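Tuesday, February 8, 2022

Back on the protest coverage archive today after a week of other people's printing jobs. Quick recap for anyone picking this up: we're coding news reports of the Bruncombe bridge demonstrations (the ones against the assembly suspension) so that we can compare what the papers said at the time with what the police statements said later. The full pile is 902 reports. As of last night 448 have been read once, and the second reading has barely started.

Morning went on crowd sizes, again. I thought we'd settled this! The trouble is the Saturday march, where the organisers gave one number, the police gave another, and half the wire copy just says "thousands". I've been putting "thousands" down as 1,000 because that's what the old coding sheet says, but it's daft. A report that says "thousands" ends up lower in the table than one that says 1,500, and then the chart makes it look as if the march shrank over the course of the afternoon. I've stopped doing it. From now on vague words go in the words column and the number column stays blank. I'll have to go back over everything I did before lunch last Thursday, groan.

Second problem, and this one's my own fault. I'd been treating the Bretach agency copy and the evening edition of the Nirnari paper as two separate sources. They're the same text. Nirnari ran the agency story nearly whole, changed the headline and cut the last two paragraphs (the ones with the opposition reaction, which is interesting in itself). So 18 of my "independent" accounts of the arrests are really nine stories counted twice. I've marked the pairs with a D in the margin and kept both, as the cuts are worth having, but they mustn't go into the source count.

Long aside on the word "clashes". I went through one folder looking only at who is doing what in the first sentence. Early on you get "police fired tear gas at marchers" and a couple of days later it's all "clashes broke out", with no one doing anything to anyone. I don't want to make too much of it from one folder. It could just be a different person on the night desk. But if it holds up in the second reading I think it deserves its own column – actor named, actor not named, can't tell. Simple enough that two readers ought to agree on it, I hope.

Got up for tea, came back, did the arrest charges until my eyes went. 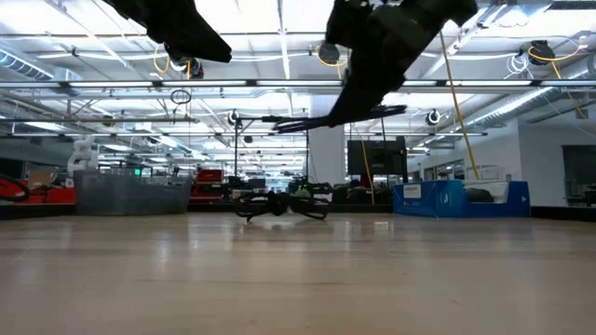
Workbench, grippers above the tabletop.

On the charges: the three assembly members were reported as "held", "detained", "arrested" and "charged" within one day, sometimes in the same article. These aren't the same thing and the sheet lumps them together. The order I can piece together from the statements is that they were asked to come in, two went, the third was picked up at home, and charges were only read out on the Monday. So any report from the weekend that says "charged" is either wrong or ahead of itself. I've put a query mark on those and left the wording alone. Please don't tidy them up, we want the mistakes!

The Brandão translations arrived as well. They read nicely, but a bit too nicely in places. One speech has "we will not stand aside" where the original is much closer to "we aren't moving", and when the argument is over whether a speaker was threatening to block the chamber, that matters. I'll ask for a plain version of the four speeches we quote and leave the rest as they are.

Things still to do:

Redo the number column for the early folders.
Check whether the Bretach copy turns up in the weekend supplements too.
Write one paragraph on held/detained/arrested/charged and stick it at the front of the coding sheet.
Try the "clashes" column on a second folder, preferably one I haven't read, so I'm not just finding what I expect.
Ask about the missing radio transcripts. We were promised them for April and I'd like that in writing.

Stopped at the end of the folder with the green label. Next one starts with the curfew rumours, and the first page is upside down in the scan.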